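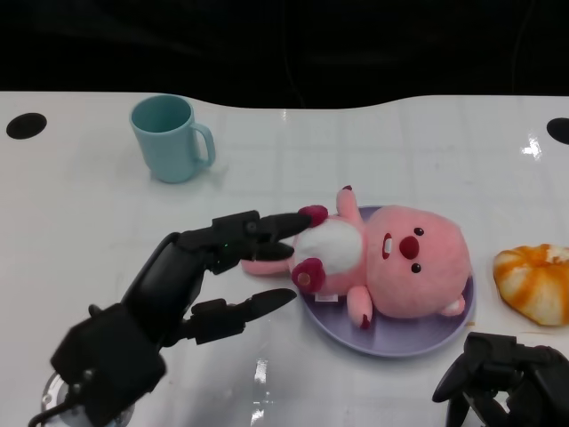
May, bench notes, incoming parts

Started at 8 with the new reel of white LEDs from Vonddale. Their cover sheet says the lot is "fully matched", and I have stopped reading anything into that phrase. Matched to what? No bin code on the reel label, no forward voltage range on the sheet, and the data sheet they point to is for the older package with the notch on the other corner.

Reel is marked 800 pieces. Pulled a strip from the front and a strip from the tail and ran both at the usual drive current on the small fixture. Front strip looks fine by eye and fine on the meter. Tail strip is a touch warmer in color, enough that I would see it side by side behind a diffuser. One person's eye on one afternoon is weak evidence, so I swapped the strips left for right and looked again. Still there. Meter agrees but the difference is small and the meter is overdue for a check, so I am writing it down as "probably real".

What bothers me more is the splice. There is a splice in the cover tape partway down the reel. A splice by itself means nothing, people splice tape all the time, but with a color shift between the two ends I would like to know whether this is one lot or two lots taped together. Asked Vonddale by email, plain question, yes or no. Got back a paragraph on their quality policy.

Sternwood boards

The Sternwood backlight panels are back from assembly. These are the ones where the customer complained of flicker at low dim settings. The theory going around is that the driver chip is at fault and we should change vendor. I don't buy it yet. The same driver is on the Yazzie display and we have never had a complaint on that one.

Put a Sternwood panel on the bench supply and dimmed it down slowly. Flicker shows up, no argument there. Then I moved the ground clip from the screw terminal to the pad next to the driver and the flicker mostly went away. Moved it back, it returned. Did this enough times to annoy myself. To me that points at the ground path on the board, which is a long skinny trace on the Sternwood layout and a decent pour on the Yazzie. Could also be my clip. The old clip leads have been bad before, so I changed to the new set and repeated. Same result.

Soldered a short wire across as a patch on panel 697. Dimmed it down and left it at the bottom setting through lunch. No flicker when I got back, which tells me there was none at the moment I got back. Need a logger on it overnight before I say anything to anyone. Please do not tell Sternwood it is fixed.

Also, the layout file in the shared folder does not match the board in my hand. The connector has moved and two resistors have swapped names. Whoever patches the next one, go by the copper and leave the drawing alone.

Drilgate connectors

Sales wants to move to the Drilgate crimp terminals for the automotive harness on the grounds that they cost less and are "drop-in". I crimped a handful with our existing tool. They go in the housing, they click, they hold against a tug by hand. That is as far as drop-in has been shown. The barrel wall feels thinner to me and the crimp height came out on the low side of our window. Our window was set for the old terminal, so I don't know what the low side means for this one. Drilgate has a crimp spec but you have to sign something to get it. I have asked for it to be signed.

Pull tester is free after 2, so cut lengths of both wire gauges and did the first batch. Numbers are on the sheet taped inside the cabinet door. Short version: the heavy gauge passes, the light gauge passes with less to spare than I like. No heat cycling yet, and heat cycling is where the last cheap terminal let us down.

To do

Logger on panel 697 overnight, bottom dim setting, new clip leads
Get a second panel with no patch and log it next to the first
Vonddale: ask again about the splice, same wording
Hold the reel, red tag, do not kit from it
Meter out for its check – third time I have written this
Drilgate samples into the heat chamber once the chamber door seal is replaced
Find out which revision of the Sternwood layout went to the board house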